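Flolatstead Declaration 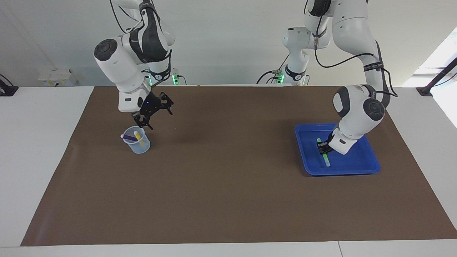
The Flolatstead Declaration is a joint statement on foreign interference in shipping lanes and port communities, adopted by the Flolatstead Assembly of Religious and Civic Leaders at its second general meeting. It calls on governments to stop arming militias that operate near commercial sea routes, and asks coastal states to share information on attacks against merchant crews. The declaration is not a treaty and has no legal force. It is usually cited together with the Fernport Annex, a shorter text added the following year.

Background

The assembly grew out of informal talks between clergy and port chaplains in Fernport, where many of the sailors stranded by attacks on shipping were housed. Vangelis Karras, a former harbor pilot who had become a lay preacher, chaired the first talks. Early meetings dealt almost entirely with unpaid wages and lost travel papers. As attacks continued, members began to press for a statement that would name the supply of weapons as the main cause of the crisis.

The first general meeting ended without an agreed text. Delegates from inland congregations wanted a general appeal for peace, while those from the ports wanted the document to identify the governments they held responsible. A working group under Regula Mösli was given the task of writing a draft both sides could accept.

Drafting

Mösli's group met in Flolatstead over the winter and produced four versions. The third, known as the Stefanou draft after the guest house where it was written, listed the sponsoring governments by name in its opening paragraph. It was leaked to a local newspaper in December and drew complaints from two delegations, one of which withdrew for a time.

The final version moved the names to a separate schedule, which signers could accept or decline. Iason Andreadis, who wrote most of the legal passages, argued that a split text would be weaker but would gather more signatures. Ebere Eze opposed the change and asked that her objection be entered in the minutes. She later signed both parts.

Contents

The declaration has 10 articles. The first two state that attacks on civilian crews are wrong under every tradition represented in the assembly. Articles 3 to 6 deal with the supply of weapons, money and training to armed groups by outside governments. Article 7 asks religious leaders not to offer public support to such groups, including in sermons and at funerals.

Article 8, on the treatment of detained sailors, is the longest. It calls for access by chaplains and doctors, letters home, and the release of crew members who need medical care. The last two articles cover the assembly's own follow-up work and the procedure for adding signatures.

The separate schedule runs to a single page. It has been revised once, to correct the spelling of several place names.

Adoption and signatures

The text was put to a vote in the afternoon session and passed by a show of hands. The declaration opened with 155 signatures. By the time the Fernport Annex was adopted, the number had reached 700, with much of the increase coming from seafarers' missions and small congregations along the Flendora coast. Fewer than half of the signers also accepted the schedule.

Fernport Annex

The annex was proposed by Bronwyn Nepia, who had visited families of missing crew members and found that many had received no news from shipowners or officials. It sets out a plan for a contact office in Fernport, paid for by member congregations, to pass on news and help families with claims. The office opened in a former ticket hall near the ferry landing. It keeps a register of missing and detained sailors but does not publish it – families may ask for their own entries.

Reception

Reaction was mixed. Shipping unions welcomed Article 8 and the annex, and several printed them in their newsletters. Some regional commentators said the declaration paid too little attention to the wars that had allowed armed groups to grow in the first place. Others objected to the schedule, saying that a religious body should not take sides between states.

Karras answered the second criticism in an open letter, writing that the crews he had met "knew very well who had paid for the missiles" and that leaving this out would have been dishonest. Mösli took a more cautious line and has described the schedule as the price of getting any text at all.

Later developments

A proposal to merge the schedule back into the main text was debated at the third general meeting and sent back to the working group. Andreadis left the group shortly afterward and was replaced by Nepia. No revised text has been put to a vote.

See also

Fernport contact office
Flendora coast missions
Stefanou draft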